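Chopstick caddy

A chopstick caddy (my mother-in-law just says "the stick cup") is a holder that keeps chopsticks together between meals, either out on the table or next to the sink. I've been using one kind or another for 23 years, and I wrote this entry because the old one was two lines long and one of them was about forks!

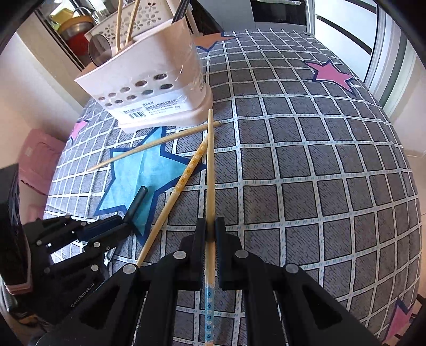 A reader going by Bandska writes that a caddy is wasted on a small household, and that a drawer with a divider does the same job and keeps the dust off. Fair enough on the dust. I still like having mine where I can grab a pair with one hand while the noodles are going.

Types

The upright kind is a cup or a tall box, and the chopsticks stand in it the way pencils do. The flat kind is a long tray, usually with a lid, and you see it a lot in lunch counters. Then there's the hanging kind that hooks over a dish rack, which I've owned twice and dropped twice. Plastic ones are light and easy to rinse. Ceramic ones are heavier, so they don't tip when the cat walks by, but they chip (ask me about July). I've seen bamboo ones too, very pretty, though mine went gray at the bottom after one summer.

Which end goes up?

People really do argue over this. I put clean chopsticks in with the eating ends up, so the part that touches food never sits in whatever has collected at the bottom. The other camp says you end up grabbing the eating ends with your fingers, and okay, you do if you're careless. Take them from the side, below the tips, and it's fine.

Matching pairs

Plenty of wooden chopsticks have a printed band near the thick end, with flowers or waves or a plain stripe. It's decoration, but it's also how you find the other half of a pair. I once bought a bag of 200 plain ones from a shop called Trumden, thinking I'd never have to match anything again, and they turned out to come in two very slightly different lengths. I'm down to 63 of those and still finding odd ones!

Cleaning

Wash the caddy as often as you wash what's in it. Mine comes apart for a scrub with a bottle brush, then it dries upside down on a towel. Let wooden chopsticks dry all the way before they go back in, spread out on a cloth if you have the room. A caddy with drain holes helps, but put a saucer under it or you'll have a ring on the table.

See also: chopstick rest, utensil crock, dish rack

Last edited 6 Jan 2020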